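Home Reports Machines Workshops Archive Contact

We use cookies to remember your settings and count visits. By continuing you accept this.

Open day at Vallona: which chores can be handed over
December 21, 2022
By Nevzat Sezer

Vallona rents the ground floor of a former hosiery mill and opens it to outside visitors twice a year. I went to the winter session with one question from our own shop, where we repair work clothing and industrial bags: which jobs on the bench could a machine take over at a price a small firm could pay? The programme listed towel folding, parts sorting, dish loading and thread handling. I saw all four and spent most of the afternoon at the last.

Folding

The folding cell is built by Flutska and has been in the building since March. It takes a towel from a bin, finds two corners, shakes it out and folds it in thirds on a flat table. Ehab Morsy, the engineer running it, gave the count for the previous shift as 369 towels, all of one size and one weight. A person has to step in when the cell picks two towels at once. The fault is easy to clear, but it means the cell can't be left alone.

Mixed laundry is another matter. A fitted sheet was tried at a visitor's request. The cell searched for a corner, timed out and put the sheet back in the bin. Morsy said fitted sheets are outside the specification and will stay there for the current version.

Sorting and dishes

The sorting line handles 200 types of fastener from a tray, using suction for the flat parts and fingers for the rest. It is the closest thing in the building to a finished product. The controller is made by Ofori and needs its own cabinet, which takes up more floor than the line does.

Dish loading works for plates and mugs placed upright on a mat. Cutlery was not attempted. The cycle for a full rack was 632 seconds on the wall clock, and I would expect a kitchen hand to finish well before that. The water and power figures were not available on the day.

Thread

Thread handling has the least to do with housework on paper and the most to do with our trade. Rigid parts stay where they are put. Thread bends, twists and catches, and the machine has to keep track of a line that is much thinner than its own jaws. The task on show was closing a straight cut in a skin-like pad with separate knotted stitches, using a pair of surgical arms. For a mender it is the same problem as a split seam closed with single tacks: space the stitches evenly, bring the edges together, tie off, trim, move along.

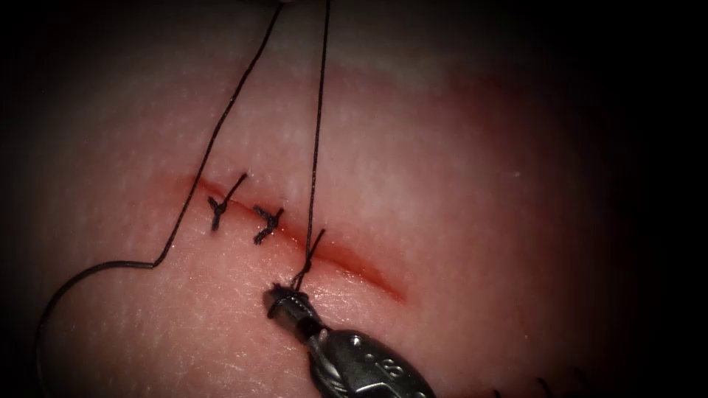
What the arms have to do

Parveen Saha, who leads the thread bench, breaks each stitch into stages: present the needle, drive it through both sides, pull to length, wrap, catch the tail, tighten and cut. Each stage is scored separately. The wrap and the catch fail most often. A short tail is hard to find again once it has sprung out of position, and a long one gets in the way of the next wrap.

Her group scores spacing from stitch to stitch, knot position relative to the cut, and tail length. Closing speed is recorded but carries no weight in the score. I asked whether a seam in canvas could be scored by the same sheet and she thought it could, with a different limit for tension. Canvas will take a hard pull that would tear the pad, so in that respect our work is more forgiving. Our thread is stiffer, though, and stiff thread opens its own loops. 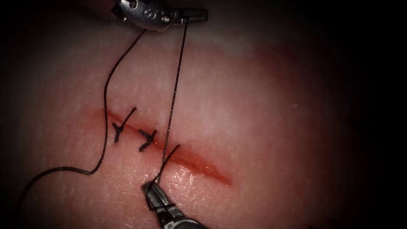

Slack is what costs us time at the repair bench. A new hire will usually learn the stitch in a morning and then spend weeks learning where to put the spare thread while making it. The arms deal with part of this by holding the working strand straight between the upper and lower jaws, while the long remainder is laid out in a wide curve to the left, clear of the next stitch. Our menders do much the same with the side of the hand. I noted too that the two tied stitches and the new one were evenly spaced along the cut, which I would accept on a customer's bag. Tail lengths varied, and I would have asked for them to be trimmed again.

The obvious limit is set-up. The pad lies still, the cut is straight and the lighting is bright where the work is. A torn pocket arrives bunched, dirty and frayed, with lining behind it that must not be caught in the stitch. Saha's group has tried frayed edges and does not yet report results for them. A strip of waxed cotton supplied by Griltorine is next on the list.

Seeing the thread

Kazimír Kopecký looks after the cameras. An overall view is enough to plan where the next stitch goes, he explained, but it is poor at telling whether a strand lies in front of the jaw or behind it. A close view mounted near the tool helps with that and gives up the wider picture in exchange. The two have to be read together. 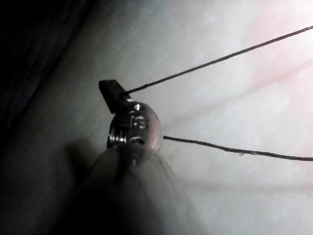 Calibration between the views drifts as the room warms up, and the bench is recalibrated before every session. Kopecký puts the job at 5 minutes when it goes well. Polished metal is a further difficulty, as highlights move when the tool moves and can be mistaken for an edge. Black thread on a pale ground is the easy case. We sew navy on navy most of the week, and he made no promises about that.

Cost and staffing

No price was quoted for the thread bench and it is not for sale. The folding cell can be leased, with a minimum term that rules it out for us. Sevim Çınar, who handles leasing, expects the sorting line to be offered by the month next year and took my address.

For our shop, the sorting line could be used now on buckles and rivets if the cabinet can be housed somewhere. Folding would pay only for a laundry with uniform stock. Thread work stays with the menders. I will ask to see the waxed cotton trial at the next session, and have offered Saha a box of our rejected bag straps for her frayed edge tests.

Parking is at the rear of the mill, through the second gate. Safety shoes are required on the sorting side and can be borrowed at the desk.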